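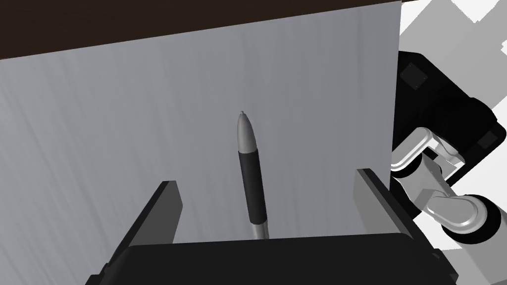
Antes de encargar una sola pieza de aluminio para nuestro robot de dos brazos, en el taller de Ayala decidimos ensayar el agarre en el simulador, y de ese paso va esta entrega (la anterior trataba del cableado, por si llegas ahora). Elegimos un bolígrafo porque es delgado y perdona muy poco. Fíjate en cómo queda casi de pie, con la punta hacia arriba y un poco inclinada a la izquierda, más o menos a media distancia entre los dos dedos todavía abiertos: esa es la postura desde la que conviene empezar a cerrar.

Abre la escena y lleva la mano derecha a su sitio con el otro brazo parado. Yo guardo esa postura con un nombre claro, que luego una acaba con treinta archivos llamados «prueba» y no hay quien se aclare. Después baja la velocidad de cierre al 30 % y avanza paso a paso, mirando qué dedo toca primero. Si es siempre el mismo, corrige la muñeca 2 mm hacia ese lado y vuelve a cargar la postura guardada.

Baltazar Lozano, con quien comparto banco y muchísimo café, prefiere retocar la fuerza antes que la posición. ¡Llevamos desde mayo discutiéndolo! Mi consejo es que dejes la fuerza para el final, cuando los dos dedos lleguen a la vez, y que la subas muy poquito a poco.

Azucena Ledesma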